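Fourteen years of chains and cases

Sorin Nedeljković has been mending chains and small cases in Wuvstead for 14 years. He started with watch straps, went on to necklaces, and now takes in anything with a latch on it.

"People think a chain breaks in the middle," he says. "Mostly it goes at the ring by the clasp. The ring opens up a bit and one day it's on the floor."

He asks for chains to be brought in unknotted if possible, but he doesn't mind if they aren't. A knot in a fine chain can take him the best part of a morning. He uses a pin, a hard tabletop and a drop of oil, and he never pulls. "You loosen it from the inside. If you pull, you've bought yourself a new chain."

Cases are simpler. The latches wear, the corners get knocked, and the lining comes away. He keeps 200 spare corner pieces, most of them bought from a shop in Drostetau that closed down. Playing cards and other small boxed things come to him as well, usually because they were inside a case somebody wanted repaired.
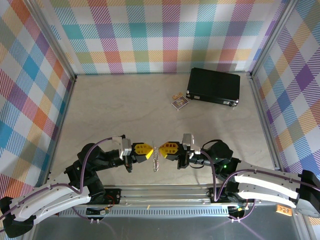 Lumturie Tomić would sooner see silver chains kept flat in a pouch, one to each, and says a case is the wrong place for them however good the latches are.

Sorin agrees up to a point. "A pouch is fine at home. If you're travelling, I'd put the pouch in the case." He is taking in work again from April.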